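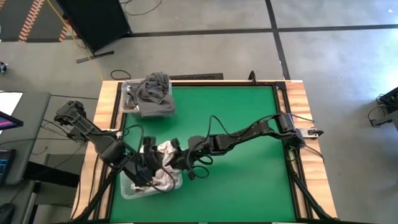

Two black arms above a green work surface, with a cloth in a clear bin.

Far from home in a small estate

When the Flostby estate came to our office in August, it had only delivery kilometres on the clock and it smelled of new rubber. I gave it back after 3,591 kilometres, most of them on roads its makers probably did not have in mind. I wanted to learn if a modest family car with a small petrol engine can still be a good companion for a long journey, now that everybody I know is looking at something tall and heavy.

My first impression was of a very low seat. After years of testing high cars I had forgotten how it feels to sit down into a car and not climb up to it. The steering wheel comes far enough towards the driver, the pedals are straight, and the heater still has three round knobs. I became fond of these knobs. You can turn them with gloves on.

The motorway part of the route is quickly told. At a steady speed the engine is quiet, but the tyres are not, and on the old concrete sections before Sutach we had to raise our voices. Consumption stayed lower than I expected. The tank is rather small, so we stopped often anyway, and we drank too much coffee.
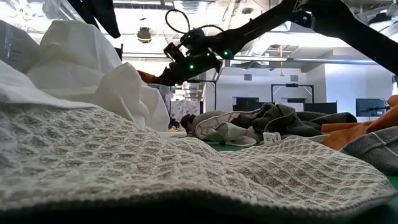 Over the hills to Văn

After Sutach the road becomes narrow and the asphalt has been repaired many times by different hands. Here I started to enjoy myself. The Flostby is light, and you feel this in the first bend. It does not lean much, the brakes are easy to measure with the foot, and the gear lever moves with a short, dry click. Going uphill you must work for your speed. Between 3,000 revs and the red line the engine wakes up, and below that it is sleeping, so one learns to go down a gear early, before the lorry in front begins to slow.

The suspension is the weaker point. With two adults and luggage it was comfortable, but when we also loaded four crates of plums in Văn the rear touched its stops on every deep hole. I drove the last stretch to our guest house very slowly, with a long queue of patient people behind me.
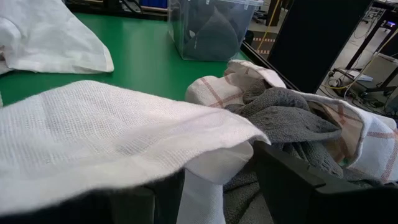

A white waffle-weave towel next to a dark grey one.

The boot deserves some good words. The floor is flat when the seats are folded and the loading edge is low, and the cover rolls away with one finger. I only missed a net for small things. A bottle of oil travelled from side to side for two days until I put it in a shoe.

On a Tuesday morning a yellow lamp came on, the one for the engine. I stopped at Sarkis, a garage beside the road with one lift and many cats.

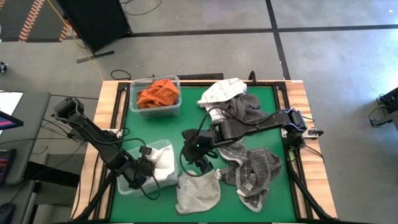

The mechanic there found a loose plug on a sensor, pushed it back and refused to take money. The lamp went out and stayed out. I know a press car should not do such a thing, and I have reported it to the importer, but I was also glad that the repair needed only a hand and a torch.

Would I buy one? If I drove 100 kilometres of motorway every day, I would look for something with better sound insulation. For mixed roads, and for people who still like to change gear by themselves, I can recommend it. Ask for the thicker seats, and leave the large wheels to somebody else.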